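The Soft Opening

The sign was wrong. It said ROLLETTI in curly gold letters, and underneath, in the same curly gold, FINE FOODS AND FAMILIE. No S. I stood on the sidewalk with my keys in my hand and read it four times, hoping the letter would show up if I gave it a minute.

My sister came out and read it with me.

"It looks European," she said.

We opened in six hours.

I should tell you how we came to own a restaurant, since neither of us can cook. Our aunt could. She ran the place for most of our lives as a lunch counter with soup, sandwiches and a pie case, and when she retired to Gurnska to be near the lake she handed us the building, the stove and a shoebox of recipe cards. Every card left something out. "Add the usual," said the one for the chicken. "Until it looks right," said the dumplings. I called her up to ask what the usual was and she laughed so hard she had to put the phone down and go get a glass of water.

So we hired a cook. He was tall and quiet and he'd spent years in hotel kitchens, and he took the shoebox home for a weekend and came back with a menu. I tasted everything on it. I cried at the dumplings, I really did, right there next to the dishwasher (I was tired, too, but mostly it was the dumplings).

The plan was a family place. Good food, a decent glass of wine for the grown-ups, and somewhere for the kids to go when they'd eaten three bites and were done. We cleared out the old stockroom at the back, painted it, and put in a low table and a bucket of blocks. My sister wanted a mural. I wanted a door that didn't stick. We got neither, but it was a nice room, and you could see into it from most of the booths. 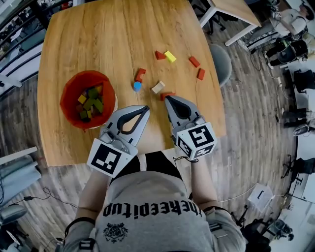

The play table, with the blocks out.

We'd invited everybody we owed a favor, and there were a lot of them. The man from Nolte who sold us the walk-in cooler at a price I still think was a mistake. The neighbors on both sides. My old bowling team. My sister's book club, who I was scared of. And a woman who writes up restaurants for the town newsletter, the Zundeseo, and who once gave a bakery such a bad notice that they changed their name.

She came first. She was early, and she'd brought a little girl with her, a granddaughter I guess, with a missing front tooth and very clear opinions.

"Your sign's broken," the girl said.

"It's European," I said.

The woman didn't smile. She took the corner booth and ordered the dumplings, and the girl ordered plain noodles with nothing on them, nothing, not even green stuff. I wrote that down word for word. Then I went into the kitchen, where the cook was staring at the stove.

"It's out," he said.

"What's out?"

"All of it."

I won't go through the next half hour in detail. There was a flashlight, and there was my sister on her stomach on the floor with her good blouse on, saying things to the gas line that our aunt would not have allowed. The bowling team arrived. The book club arrived, all together, like weather. I went around with bread and then with more bread. I opened wine I'd been saving. When people asked about the food I said the kitchen was taking its time, and everyone nodded as if that were a good sign.

At the corner booth the woman had her notebook open. The girl's chair was empty.

"She got bored," the woman said. "She's back there."

I looked. The girl was at the low table with three other kids, and she had them organized. She'd put a block on each of several napkins and she was sending the smallest boy out into the dining room with them, one at a time. He set a red one in front of the man from Nolte, who thanked him and asked for salt. He brought the book club a yellow one to share. They passed it along and each of them had something to say about it.

Then he got to the corner booth. The woman looked down at her block for a long time. She picked up her fork – I swear to you – and she pretended to take a bite.

"Needs a little something," she told him.

"I'll tell the chef," he said, and ran.

That was when I heard the whoomp of the burners, and my sister yelling, and somebody in the kitchen clapping. The dumplings went out 15 minutes later, along with one bowl of noodles with nothing on them. By then I'd eaten so much bread out of nerves that I couldn't have told you if any of it was good. I had to go by the plates when they came back. They came back clean.

The notice ran the next week. It was short. She said the service was friendly and the dumplings tasted like somebody's aunt had made them. She said the first course was underseasoned but nicely presented. She said the sign had a spelling mistake.

I read the whole thing over the phone to Gurnska, and my aunt made me go back and do the dumpling part again.

"Did he put in the usual?" she asked.

I yelled the question through to the kitchen. The cook yelled back that yes, of course he had.

"Good," she said. "What is it? I've been trying to remember for years."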